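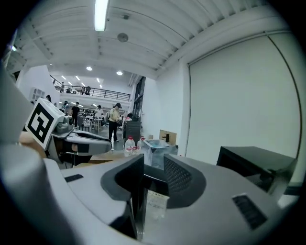 Ticket 478: Wi-Fi drops on ground floor, Clistley
Opened 22 April 2021 by Hüsnü Karabulut
Status: open

Laptops lose the Kunditano network after 10 minutes or so and ask for the password again. Phones stay connected. Upstairs is fine. Restarting the router made no difference.
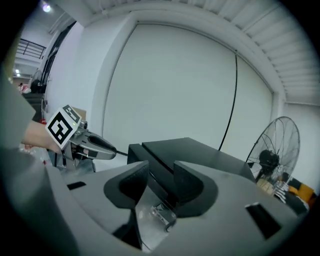

Attachment 2: grey gripper housing, second gripper held at left

Update: moved the router from channel 11 to channel 3. Still dropping. The log shows the key being renewed every 900 seconds, and the laptops fail to answer. Updated the wireless driver on one laptop and it has stayed on for almost a day. 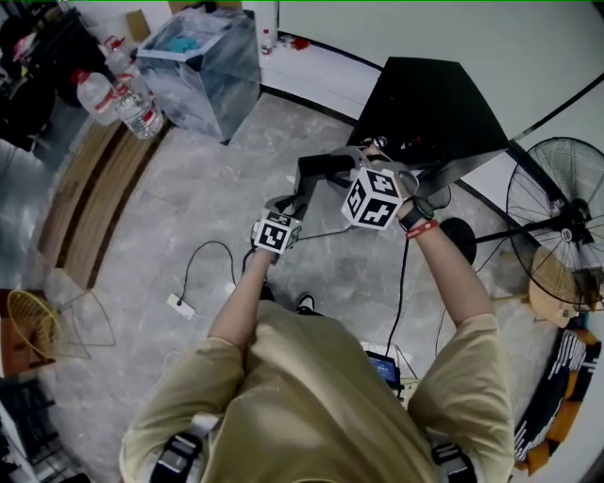
Attachment 3: gripper held in both hands, from above

Next: same driver on the other laptops. Please leave the ticket open until then.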